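Some of you have been asking since September what I've been doing with my evenings, and the answer is that I've been rewriting a task planner. Again. I know I said the last version was the last version. I said it in this very blog, with a bit of swagger, and I'd like to thank the readers who have been kind enough not to quote it back to me.

So pull up a chair, because this one got long.

## Where we left off

For anybody new: our setup is two arms facing each other across a table, and the job is tidying. Small bottles are lying all over the place, there's a bin, and the bottles should end up in the bin. In the middle of everything stands a lamp, and the lamp has to stay where it is. A kid of five could do this while telling you about dinosaurs.

The software that does it comes in four pieces, and they all have names now, which I have mixed feelings about. Siller does perception: it looks at the table and hands over a list of things it believes are there, with poses and a confidence for each. Jallent is the planner, and it's my baby and my problem. Wogan is the controller, which turns Jallent's wishes into joint motion and has opinions about which wishes are reasonable. Misau is the logging and replay tool, and if I had to rescue just one of them from a burning disk it would be Misau without a second's thought.

The old Jallent worked on one arm at a time. Left arm plans, left arm goes, right arm waits politely. It was safe and it was so slow that I used to go and make coffee and come back to find it on the same bottle. The new one plans for both arms together, and that's where my autumn went.

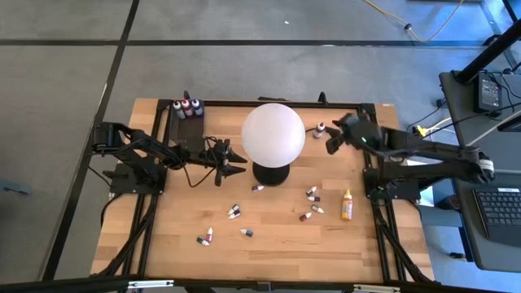

The first thing I learned, and I suppose I should have seen it coming, is that two arms sharing a table is mostly a conversation about time. Space you can handle. You draw your volumes, you check them for overlap, you get a yes or a no. But as soon as both arms are moving, a volume is only taken *for a while*, and you need everybody to agree on how long that while is.

My first try was to reserve the whole swept path of a motion from start to finish. One arm wants to reach past the middle of the table, so it books everything between here and there, and the other arm gets told to wait. You can guess how that went. I had built the one-arm planner all over again with twice the code.

The second try chopped each path into short slices, each with its own start and end time, and only booked those. Much better! The arms began to weave around each other in replay and I was so pleased that I called my sister to tell her (she was at the dentist). Then I ran it with Wogan in the loop for real and found out that Wogan doesn't keep appointments. It slows down near joint limits, quite rightly, and so an arm that was supposed to have left a slice would still be sitting in it when the other one came along. The safety layer caught it every time and froze both arms, and there they stood while I scrolled through the log muttering.

What I have now is a kind of handshake. A slice stays booked until the arm that owns it reports that it's out, and the times are treated as hopes. If you like, it's how train signals work, and I'm a little embarrassed at how long it took me to get to an idea from the age of steam.

## The lamp, or how I learned to love keep-out zones

Let me talk about the lamp for a minute, because it ate more of my time than anything else on the table.

In the planning world it's a round base, a pole and a big head on top. For ages I modeled it as one tall cylinder as wide as the head, because that was easy and because I was in a hurry. The trouble is that a cylinder that wide swallows a good bit of perfectly reachable table. Any bottle close to the base was marked as unreachable, and Jallent would tidy everything else and then announce, very cheerfully, that it was done.
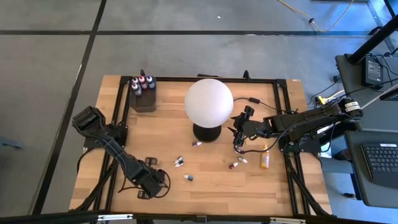

So I split it up. Base, pole and head are three shapes now, each with its own margin, and the planner is allowed to send a gripper in low under the head so long as the wrist and forearm stay clear. The margin around the head is 13 millimeters, a number I arrived at by starting far too big and shrinking it until I got nervous.

This made the planner slower, of course. Everything I do makes the planner slower. More shapes means more collision checks, and when you're checking both arms against the lamp, the table, the bin and each other, it adds up. I bought most of it back with something very dull: caching. The lamp isn't going anywhere between one bottle and the next, so the distance field around it gets computed once, and only thrown out if Siller says the pose has shifted by more than its own noise.

Getting Siller to know its own noise was another week, by the way. A white globe with not much texture on it is a rotten thing to localize from overhead. The estimate would wander a little this way and a little that way, and each little wander looked to the cache like a lamp that had moved, and out went the whole field. I ended up tracking the base and hanging the rest of the lamp off it as a fixed model. The pose settled right down after that, and so did I.

## Picking which bottle goes first

You'd think order wouldn't matter much. They all end up in the same bin! But with two arms it matters a great deal, since whichever arm is dropping something off is standing in the way of the other one.

The old rule was nearest bottle first. The new one scores each pair of choices (this bottle for the left arm, that one for the right) by how much waiting the pair would cause. When there are lots of bottles out, that's a lot of pairs, so Jallent looks at up to 200 of them and takes the best it has found. I tried letting it run longer in replay and could barely tell the difference in the plans, only in the length of my evenings.

There's one more wrinkle, and that's which way up. A bottle standing on its base wants a completely different grasp from one lying on its side, and the one lying down may have to be turned on the way to the bin. Siller used to hand me a single best guess for the orientation. Now it sends its top guesses with weights, and the planner prefers grasps that would be all right under more than one of them.

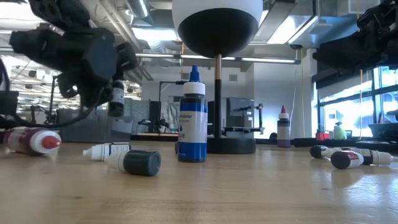
Trefor Kemeys thinks I have this backward. After my last post he wrote to say that a planner shouldn't be hedging over orientation at all, and that if perception is unsure, the right move is to spend a moment getting a better look and then commit. "You're paying for the doubt on every single grasp," he wrote, "when you could pay for it once."

I've gone back and forth on his note for days. He's right that hedged grasps are a bit timid. They tend toward the middle of the bottle, with the fingers square to the table, and there are better grasps to be had if you really know what you're holding. But another look costs time as well, and the arm that would have to move out of the way for it is usually busy. My compromise, for now, is that Siller gets a second look only when the top two guesses disagree about which end the cap is on. I've told Trefor it was my idea. He reads this blog, so hello, Trefor.

## Replaying things until they make sense

Now for Misau, as promised. Every run gets logged: what Siller believed, what Jallent asked for, what Wogan did about it, all on one clock. I can take any moment from any run and feed it back to a changed planner to see what it would do differently.

My habit before merging anything is to push 1000 of those saved moments through the new planner overnight and read the differences over breakfast. Most are boring. A slightly different elbow, a path that goes left where it used to go right. Then there'll be one where the plan is plainly silly, and that's my morning gone.

The best catch so far was a sign error in the wrist margin that applied only to the right arm, and only when it came in toward the lamp from above. I'd never have spotted it by watching. In replay the two arms had mirrored jobs and one of them kept a noticeably wider berth, and once I had the two traces lined up side by side I just groaned out loud.

Haf Bowen is the one who talked me into putting everything on one clock, back when I was still matching timestamps by hand in a spreadsheet. If you take a single thing from this post, let it be that. Sort out your clocks before you sort out anything clever.

## Still on the list

The handshake has a deadlock in it. I know it does, I've seen it twice in replay: each arm is waiting for a slice the other one is holding, and both are being terribly courteous. At the moment a timeout makes the left arm back off, for no better reason than that L comes before R in the config.

I'd also like the planner to explain itself. When it picks an odd pair I want a line in the log saying what the runner-up was and why it lost.
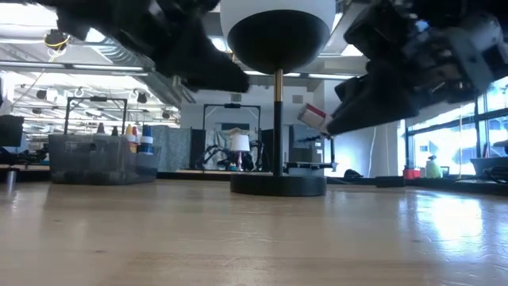 *8 min read · November 6, 2024*

One last bit, for those who asked about sharing the code. Misau will come first, as it depends on the least and I'm the least ashamed of it. The replay viewer needs its hard-coded paths taken out, and the log format needs to be written down somewhere other than my head. Jallent will follow when the deadlock is fixed and I've renamed a few variables my mother might read.

If you've dealt with arms waiting on each other in some neater way than a timeout, please write and tell me about it. Long emails are welcome, as I think you can tell.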